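Science Loan Boxes: progress report to the Fundari small grants programme
Covering the spring term, prepared by the Hondum Learning Store

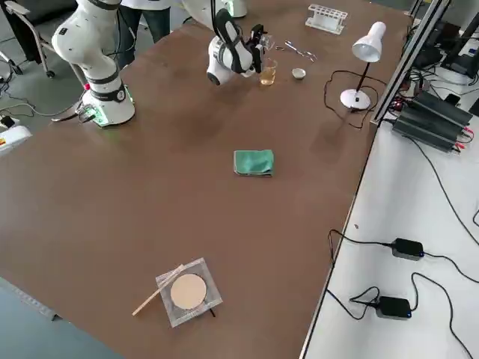
We are really pleased with how this term has gone. When we wrote to you in the winter we had a storeroom full of donated science equipment, most of it in crates with no list of what was inside, and a half-finished plan for lending it out. We now have boxes going out of the door every Thursday and (mostly!) coming back with everything in them.

Sorting the equipment

The sorting took longer than we had put in the timetable, but it was lovely work. Everything has been through our hands at least once: gauzes, forceps, test tube racks, bowls, lamps, the lot. Each piece was cleaned, checked and either given a number or put aside. The numbered list now stands at 853 items, and it can be searched by name, by box or by shelf. We had hoped the old school stock from the Rweyemamu building would be usable and nearly all the racks were, though a good deal of the glassware had chips on the rim and had to go. Wire gauzes were a nice surprise. We had set money aside for a whole new batch and only needed to replace the ones with crumbling centres.

We did have a long argument over bowls. Small white ones are wanted for almost every activity and they also get borrowed for paint, glue and biscuits, so we have ended up keeping them on a shelf of their own and adding them to a box on the day it is packed.

The boxes

There are 22 boxes ready for lending, in three kinds: Separating and Filtering, Heating and Cooling, and Looking Closely. Each has a card in the lid with a drawing of every item in its place, and a green cloth folded on top. The cloth began as padding, but schools started spreading it out to lay small things on, and we liked that so much that we bought more of them. Forceps no longer vanish under the worksheets.

Looking Closely is the favourite by a long way. It needs a desk lamp, and the lamps are the bulkiest thing we lend. We tried packing them flat with the shade off and gave up after two came back with loose fittings, so they now travel in a separate bag with the lead tied. The drivers would like smaller lamps. So would we, and we are looking.

The Heating and Cooling boxes go only to schools that already have their own burners and eye protection. That has left out a few of the smaller primaries, who were disappointed, and we are writing two activities for them that use warm tap water and nothing hotter.

Who has used them

Over the term 457 children took part in a lesson with one of our boxes, going by the forms the teachers send back. The comments on those forms have been a joy to read. One class filtered pond water, tea and orange squash in the same afternoon and wanted to know why the squash stayed orange. Another asked for a second week so they could do it all again with mud from different parts of the playing field, and of course we said yes.

Not every form comes back filled in. We have cut it from two sides to one and moved the question about broken items to the top, and the last few weeks have been much better.

Money

Spending is close to the plan. We are under on gauzes and over on storage, as the first shelves sagged and we went back to Zernix for the heavier ones. The full table is in the spreadsheet sent with this report. We would like your agreement to move what is left in the replacement line across to transport, where fuel has been dearer than we allowed for.

Still to do

The Looking Closely card needs redrawing, with the forceps shown at their proper size. We want to finish the two warm-water activities and try them out with a class before the summer holiday. Then there is one last cupboard of unsorted stock to get through, nearly all of it stirring rods and rubber bungs as far as we can tell, and a waiting list of schools for September that we would very much like to say yes to. If anyone from Fundari would like to come along on a packing day, we start at half past nine and there is always a spare stool.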